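Gripper trial - bench inspection checklist
Site: Trerkside, kitchen bench
Date: 7/25/24
Checked by: Sosina Araya
Units: Pralel jaw (current), Chidiac jaw (on loan)

1. E-stop cuts power to all joints
OK. Tried at rest and in motion.

2. Mounting bolts tight, no play at the base
OK on the Pralel. The Chidiac bolts had backed out again after 30 cycles. Teodor says threadlocker will fix it. He said so in June.

3. Cable has slack through full travel
Pass with comment. It clears the joints but the loop stands well out from the arm. I would like a clip on it before anyone runs this near a mug handle.

4. Jaws release on power loss
Pralel yes. Chidiac no - it holds. The sales sheet calls this a feature. Needs a decision before sign-off.

5. Grip force limit set and locked
Set, not locked. Anybody with the Tellier controller open can change it.

6. Cooktop off at the breaker
OK. Tag fitted.

7. Sink drained, no standing water
OK.

8. Cycle count logged
Chidiac claims 1,000 cycles between adjustments. We have 300 on the Pralel and 100 on the Chidiac, so the comparison table going round is early, to put it kindly. Please stop quoting it.

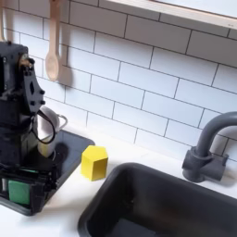
Arm at the counter, green block at the gripper, mug behind.

9. Soft object test
Incomplete. Foam tells us very little about slip, and both jaws were always going to manage it. Repeat with something smooth and heavier.

10. Camera view not blocked by the arm
Not checked. Carry over.

Result: Pralel may continue at reduced speed. Chidiac on hold pending items 2 and 4.

S. Araya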